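Chapter 3
Receiving, Sorting and Storing Small Goods

Learning outcomes

On completing this chapter, the learner will be able to:
explain the purpose of a sorting surface in a shared workplace
distinguish between packaging, contents and accessories when recording small goods
select a suitable method of holding for cables, bagged articles and drink containers
prepare a written tray record that another person can follow
describe the circumstances in which an article should be set aside for a decision

Key terms

Accessory; clear-down; contents line; held article; presentation packaging; primary bag; sorting surface; tray record

3.1 Introduction

Most instruction in stores work begins with the pallet, the carton and the shelf. Learners are taught to check a delivery against its docket, to lift safely and to rotate stock. Less attention is given to the small goods that pass through every office, showroom, library and training centre without ever being entered on a docket. These include bagged accessories, leads, sample packs, sachets, printed cards and the personal articles that accumulate on any flat surface used by more than one person.

Small goods present a particular difficulty. Their individual value is often low, and the labour spent in dealing with them is seldom recorded. A missing lead may nevertheless delay a presentation, and a bag separated from its card may be impossible to identify a fortnight later. In her study of the Hulomville Exhibition Centre, Margit Nygård found that staff held 3,000 small articles in unlabelled tubs, and that in most cases no member of the current staff could state where the articles had come from. Nygård's recommendation, which forms the basis of the method taught in this chapter, was that sorting should take place at the table, before anything is carried to a storeroom.

The chapter is concerned with goods of a size that can be picked up in one hand. Larger equipment is treated in Chapter 4, and hazardous or perishable goods are excluded from both.

3.2 The sorting surface

A sorting surface is any table, bench or counter on which mixed articles are brought together, identified and separated. It should be level, stable and of a single plain colour. White and light grey surfaces are preferred for general work, as dark leads and coloured wrappings are readily distinguished against them. Clear plastic is the exception. A transparent bag or bottle may be overlooked on a pale surface, particularly beneath strong overhead lighting, and the worker should pass a hand over the full area of the table before declaring it clear.

Round tables are common in foyers and meeting spaces and are frequently pressed into service for sorting. They offer access from every side and allow two people to work without obstructing one another. They have no corners, however, and a worker accustomed to sorting into corners will need another means of keeping groups apart. Shallow trays are recommended. Where trays are unavailable, sheets of paper may be laid out and labelled in pencil.

Articles should be kept a hand's width from the edge. Bottles lying on their sides require particular care on a round table, where an article that rolls in any direction soon reaches the edge.

Figure 3.1 is referred to throughout the remainder of the chapter. Learners should study it before proceeding and should note, without consulting the text, which articles they would regard as belonging together.

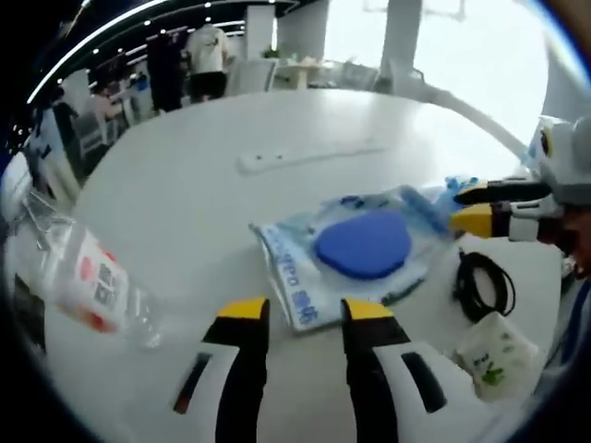

Figure 3.1 Mixed small goods on a round white table, including a bagged foam pad, a coiled cable, a small printed pouch and a water bottle.

3.3 Packaging and contents

The first distinction to be made at the table is that between packaging and contents. The clear plastic bag in Figure 3.1 illustrates the point. Its contents include a rounded blue foam pad and a blue-and-white printed card, and the bag itself carries printing in blue, in which the name "oppo" can be read, followed by Chinese characters. A hurried worker might write "blue pad" and move on. A complete entry would record the bag, its printing, the pad and the card, for the reason that each may later serve to identify the others.

The following rules apply to primary bags, meaning the innermost bag in which an article is held.

(a) A primary bag is not to be opened at the sorting surface if its contents can be identified through it.

(b) Printing on the bag is to be copied into the tray record as it appears. Where the printing is in a language the worker does not read, the entry should state this and give whatever portion can be copied reliably.

(c) A name printed on a bag is to be recorded as a printed name only. It does not establish the maker of the contents, nor the person or department to whom the goods belong.

(d) Cards, leaflets and inserts remain in the bag.

Rule (c) is frequently neglected. Presentation packaging is reused in many workplaces, and a bag bearing one firm's name may be found to hold another firm's goods. In the training records of the Grellumen Institute, errors of this kind accounted for more corrections than any other.

Attention should also be given to articles lying close to a bag. Near the upper right corner of the bag in Figure 3.1 is a crumpled blue item which may be a glove or a piece of wrapping. The two possibilities call for different treatment. Wrapping may be discarded once the contents have been recorded, whereas a glove should be kept and paired if possible. Until the item has been picked up and examined, the correct entry is "blue item, unidentified". An entry that expresses doubt is a proper entry. An entry that conceals doubt will mislead the next reader.

3.4 Cables and leads

Cables should be stored coiled, and the coil should be loose enough that the outer covering is not strained. The black cable in Figure 3.1 has been looped into an oval bundle, with one thin end trailing from it. A trailing end is a common cause of tangling in the tray. It should be tucked beneath the last loop or secured with a reusable tie. Elastic bands are not recommended, as they perish in storage and leave a residue.

Each cable is to be described by colour, by the type of connector at both ends and by length. Where a connector cannot be seen without unwinding the coil, the coil should be unwound. An entry reading "black cable" is of little use in a storeroom containing 200 of them.

Power strips and cable covers are often confused when viewed from a distance. The long white strip towards the far side of the table in Figure 3.1 could be taken for either. The learner should approach such an article, determine whether it has outlets and a supply lead, and record it accordingly. A power strip must be directed to the person responsible for electrical inspection before it is put away. A cable cover may go directly to fittings.

3.5 Pouches and sachets

Small printed pouches are easily mislaid and should be dealt with early. The white pouch in Figure 3.1, with its green graphics and small green text, rests near the edge of the table. It should be moved inward before any other article is handled. The printing must then be read in full. Pouches of similar size and colouring are used for foodstuffs, moisture absorbers, cleansing wipes and spare parts, and no assumption should be made from appearance alone.

If the text is too small to be read comfortably, a magnifier is to be used. The Nunberg pattern of bench magnifier, having a fixed stand, leaves both hands free and is suitable for this purpose.

3.6 Drink containers and personal articles

Drink containers are not stock, and they should be removed from the sorting surface before work begins. Where one is present, as with the clear plastic water bottle at the left of the table in Figure 3.1, the worker should first ask whether it belongs to anyone nearby. An unclaimed bottle is stood upright on a separate surface and held until the end of the session. It is then emptied and placed in the recycling bin.

Labels on bottles may carry a machine-readable code, as this one does. Such codes are not entered in the tray record.

Personal articles of greater value, including keys, spectacles and telephones, are to be handed to reception at once and are governed by the lost property procedure in Appendix 2.

3.7 The tray record

The tray record is a single sheet that accompanies each tray from the table to the shelf. The form devised by Georgiou and adopted in this course has four parts: the place of sorting, the contents line for each article, the list of held articles and the initials of the worker. One contents line is used for each article or bag. Ditto marks are not permitted.

A model contents line is given below.

Clear plastic bag, blue printing ("oppo" and Chinese characters). Holds one blue foam pad, rounded, and one printed card, blue and white. Unopened by sorter.

A held article is one that cannot be placed in any group without a decision from a supervisor. It should remain on the table, in its own tray, until that decision has been given and noted.

Before continuing to Section 3.8, in which the clear-down procedure is set out in full, learners should prepare contents lines for the cable and the pouch in Figure 3.1, leaving a blank wherever the necessary detail would have to be obtained by handling the article. Completed lines should be retained in the workbook, as they will be required for the practical exercise at the end of the chapter.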